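Search this site Go

Flilari Workshop Notes

Gripper swap week: where we got to

Quick one, most of us are still at the benches. February 12, 2023.

So the Mandar fingers are off and the Sekik pair is on. Took most of a morning. The adapter plate from Seixas had the bolt circle right and the dowel holes wrong, so out came the file. Not pretty. Holds fine.

Why bother? The Mandars grip well on boxes and blocks but anything round and smooth, they skate. Mugs were the worst. You close, you get a nice force reading, you lift, and the mug swings on its handle side and lands crooked. Sekik fingers are longer, with a softer pad, and they cost a lot less per set. Worth a proper go before we order more.

Test is the same as October. Pick off the shelf, set down on the table, put it back. Same arm, same controller, same speed cap. Only the fingers change. 50 picks per object per finger set and the log gets written by whoever's sitting at the desk, no skipping the bad ones (you know who you are).

Early numbers. Mandars dropped or fumbled 13 out of 50 on the mug. Sekiks, still going, but cleaner so far. Tall cups are a different story. The longer fingers want to come in high and they tip the cup before they close. Lurdes Mendes reckons it's the approach angle, not the fingers, and she's probaby right. She's rewriting the waypoint so the wrist comes in level and a touch lower. Will run the whole cup set again after that, old results binned.

Cloth: hopeless with both. Mandars pinch a fold and lose it halfway. Sekiks grab too much and drag the lot. Parking that one.

Cameras. Wrist view against fixed view, we've been arguing about this since forever. Wrist view is great until the fingers close and then it's all finger. Fixed view sees the whole shelf but the colours wash out under the ceiling lights. Exposure is now locked by hand on the fixed ones, please dont put it back on auto. Total on file is 543 clips, all labelled by finger set, so if yours says "test_new_final" go and fix it.

Controller is behaving. One fault all week, a loose plug at the wrist. Pushed it in, taped it, moved on.

Pad wear is next. Plan is 3000 open and close cycles on each set overnight, with a look at the rubber at the end. If the Sekik pads split we're back to square one on price.

Spare adapter plates are in the drawer under the vice. Put them back.

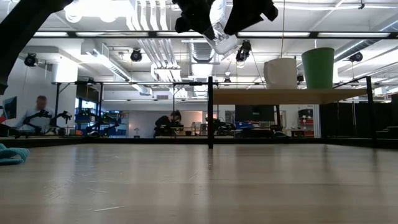 Do I need to recalibrate after changing the fingers?

Reset the tool length and the closed position every time, then do one slow pick by hand before you run anything at speed. The camera calibration can stay as it is unless a camera got bumped.

Recent items
Seixas adapter plates: which holes to trust
Cable ties, again
October mug results, Mandar fingers
Booking a bench at Flilari
Setting a speed cap on the controller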